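Jueves, por la tarde. Presupuesto de equipo para el segundo semestre.

Dejo por escrito lo que hemos hablado esta mañana para no repetir la discusión del trimestre pasado. Quedan 1.035 € en la partida de material fungible y nada en la de inventariable hasta junio. Lo que pase de ahí hay que pedirlo aparte, con dos ofertas como mínimo.

**Yemas de repuesto para las pinzas.** Es lo más urgente. Las que tenemos se gastan por el borde interior y las dos últimas parejas se han despegado por la esquina de abajo. He pedido precio a Clurnard y a Valivine:

- Clurnard: 13 € la pareja, portes aparte, entrega en tres semanas.
- Valivine: bolsa de repuestos surtidos por 156 €, portes incluidos. Trae también tornillería que no necesitamos, pero el adhesivo es mejor.

Me inclino por Clurnard si aceptan mandarlo todo en un solo envío. Lamai prefiere Valivine por el adhesivo. Hemos quedado en pedir una pareja suelta a cada uno, si Valivine la vende por separado, y pegarlas en la misma pinza, una a cada lado. Pendiente de que contesten.

**Segunda pinza de mano.** Con una sola no podemos tener a dos personas grabando, y cada vez que se desmonta para limpiarla se para todo. El modelo de Nilsuwan acepta nuestros dedos sin adaptador, según su hoja técnica. No me fío hasta ver el plano de los taladros. Lo he pedido por correo y lo adjuntaré aquí cuando llegue. No cabe en fungible, así que va a la petición de junio.

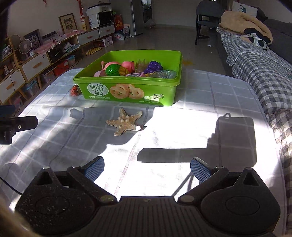 **Objetos para las sesiones.** De aquí salió la parte más larga de la reunión. Lamai Wattanapong propone comprar un juego de objetos normalizado, de los que vienen en maletín, y es verdad que ahorraría explicaciones cuando comparemos con otros grupos. Yo creo que para el tipo de agarre que nos interesa sacamos más de lo que ya hay por las casas. Una estrella de mar seca, con sus cinco brazos y la superficie llena de bultos, no viene en ningún maletín, y las piezas de comida de juguete dan bastante variedad de formas: el racimo de uvas, el melocotón, la pieza con dibujo de melón. La caja verde de galletas sirve además de recipiente de destino. Coste, cero. Propuesta de compromiso: maletín en la lista de junio con prioridad baja, y mientras tanto un cajón propio con repuestos de los objetos frágiles. Le pongo un tope de 60 € y quien compre, que guarde el tique.

**Mantel de cuadros.** Quiero un par más, en blanco y gris, para tener la misma cuadrícula en todas las mesas. Ojo con la tela: la que se arruga no vale. Si no hay en tienda, preguntar por metros.

**Luz.** Con sol directo sobre la mesa salen sombras muy duras, también la de la propia pinza. Dos opciones: estor traslúcido para la ventana o grabar solo a primera hora. El estor habría que montarlo y desmontarlo en cada sitio. Lamai quiere dejar la luz como está y que haya de todo en los datos. No lo hemos cerrado. De momento no reservo dinero y apuntamos la hora de cada toma en la hoja.

**Almacenamiento.** Dos discos externos, uno para trabajo y otro para copia. Bunidbridge nos hace precio de cliente antiguo, pero la oferta que tengo está caducada y hay que volver a pedirla. Si sube mucho compramos un solo disco y la copia se queda en el servidor.

Pendiente:

- [ ] Reclamar a Valivine lo de la pareja suelta
- [ ] Plano de taladros de Nilsuwan
- [ ] Oferta nueva de Bunidbridge (Lamai)
- [ ] Preguntar en administración si los manteles entran como fungible
- [ ] Mirar qué cable lleva la pinza y pedir uno de reserva; el conector no lo tengo apuntado en ningún sitio

La petición de junio la redacto yo y la paso antes de enviarla.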